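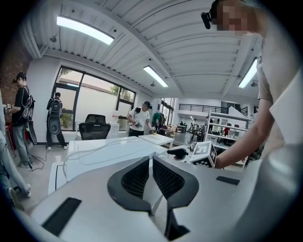
Figure 2. Hand-held grippers and head-mounted devices in use in a shared hall.

Section 2. Planning your purchase

Read this section before you send an order form to Halvorsen or to your local dealer. It concerns the Millo hand-held gripper and the parts which are sold with it. Installation is explained in Section 3.

2.1 Decide how many sets

1. Write down how many persons will work at the same moment. Do not use the total number of persons in your team.
2. For each of these persons, plan two grippers and one headset.
3. Add one spare gripper for each order. Spare finger pads are ordered separately, in bags of 38.

Note: The marker cube is included with the gripper. The backpack rig is not included and has its own line on the order form.

2.2 Check the room

1. Measure the free floor between the desks. An operator with a backpack rig needs more place to turn than one with only a headset.
2. Count the wall sockets which can be used for charging. One Asmont charger takes one socket and charges two grippers.
3. Look at the lights and the windows at the hour when you will work. If strong sun falls on the marker cubes, put the price of blinds in the budget.
4. Reserve a shelf or a cupboard for the boxes. Keep the original boxes until the guarantee is finished.

Caution: Cables on the floor can make a person fall. Order cable covers together with the first sets.

2.3 Prepare the budget

1. Ask for a written offer. The offer stays valid for 33 days.
2. Put yearly costs on a separate page: finger pads, head straps, batteries and the Salline software licence.
3. Check if your licence covers all headsets. The basic licence covers up to 17 devices, and each gripper is also counted as a device.
4. Send the signed form with your delivery address and the name of the person who will receive the goods.

Note: Orders received after the end of November are delivered in the new year, with the prices of the new year.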